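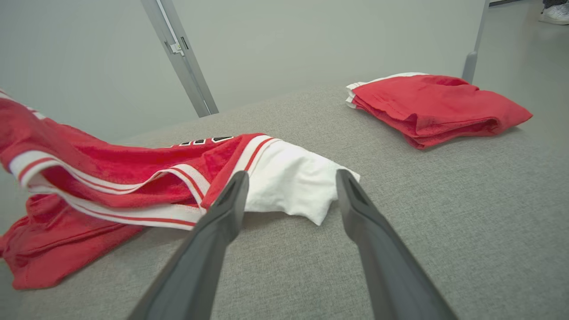 Noémie Picard asks whether mesh jerseys need folding at all or whether they can just go on hangers like everything else. Hangers are fine for a week or two. Over a whole off-season the shoulders stretch and you get those little points. Mine get folded.

Been sorting the Drurisdale rec league kit since lunch. Putting the method in a thread so I can find it again in September.

First thing is the surface. I fold on light gray upholstery because it's the right height for me and the weave grips a little. On a slick table the mesh slides off while you're squaring up the second sleeve hole. The floor works too if your knees are better than mine.

Red shows every bit of lint. Shake each jersey out once, hard, before it goes down. Holding it by the hem works better than holding it by the shoulders.

Front down, lettering against the surface. Find the two armholes first and line up the trim. The white trim with the thin red stripes is the best guide you have on this kind of jersey. If the stripes meet, the sides meet.

If you can't find the armholes because the thing came out of the basket in a ball, go looking for the trim and follow it with your fingers. It always ends up somewhere useful.

Fold the left third in, then the right third. Smooth from the neck down with the flat of your hand. Don't press on the letters. Old lettering cracks along a fold, so I try to get the crease to land beside it – a half inch over is enough.

Then bottom to top, twice. You want a block about the size of a hardcover book. The neck trim should be the edge facing you when it goes in the bin.

Someone in the replies wants to know about ironing. No. Not on the mesh and not on the letters. If it's badly creased, hang it in the bathroom while somebody showers and fold it after.

Before you fold anything you haven't washed yourself, turn up the inside and read the care label. I check it even on jerseys that look the same from the outside. The league has ordered from more than one place over the years and the fabric isn't always the same weight.

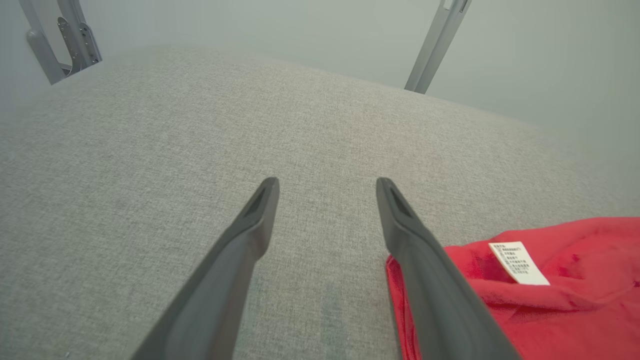
Red cloth, care label side up.

If you can't read the language on a label, go by the symbols. The tub is washing, the triangle is bleach, the square is drying, the iron is the iron. A cross through any of them means don't. Dots are heat, and fewer dots means cooler.

If the label is too worn to make out, treat it as the fussiest thing in the load. Cold water, gentle cycle, no dryer. It takes longer to dry on a rack but you won't be explaining melted letters to anybody's parents.

Storage. I used to use cardboard boxes and they got soft in the Markby garage. Now it's lidded plastic bins, 5 of them, one per team, and the lids get labeled on the short end so you can read them when they're stacked. Fleury has the bin with the cracked lid. I'll swap it when I find another that fits.

Dryer sheets in the bins: I stopped. They left a waxy mark on a white panel and it took 2 washes to come out.

Total time this afternoon was 90 minutes, and that includes looking for the tape. Folding goes quickly once the pile is facing the same way, so turn everything right side out first and fold second. Doing both at once is slower.

Roltdale still has a few jerseys out. If one is in your trunk or under a bed, drop it on my porch any time before 8 in the evening. Unwashed is okay – please don't wash it hot to be nice.

Shorts are a separate job. They have drawstrings and I am not doing them today.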